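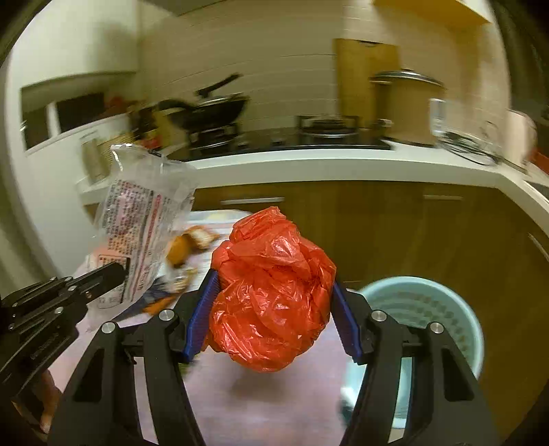 Trandilix Workplace Social Club

Potluck season is back, and we've got a new room!

Well, new to us. The spring potluck moves across the hall to the old Popescu meeting room this year, and I for one am thrilled, because last November we had 46 people trying to reach one pot of bean stew and I wore a fair bit of it home. The new room seats 40 at the tables, with a long counter down the side for anybody who likes to eat standing up (I do).

The club raised $659 from the winter raffle, so the main dishes are covered. Avix on the ground floor is bringing the drinks again, and the folks at Tromo have promised dessert, though they won't tell me what kind! I've asked twice. All we need from you is a side dish or a salad, enough for six or so, with a label if it has nuts or dairy in it.

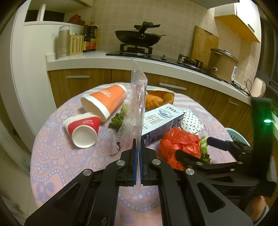
Snežana Gashi is keeping the sign-up sheet, and she'd like your name on it before you start cooking. Last time we ended up with 3 potato salads side by side. I tried all of them and I'm not going to say which was best, but the one with the pickles was gone before the speeches. If you don't know what to make, ask her, she has a list of what's missing and at the moment it's mostly vegetables and bread.

Bring your own mug if you can. Serving spoons too, with your name on a bit of tape, since I still have two in my desk drawer from November and would love to get them back to whoever is missing them. One has a green handle. The other is the big slotted kind.

Doors open at noon and we'll eat at half past. Kids are welcome, and so are people from the other floors, as long as they sign up like everybody else.

Posted March 2025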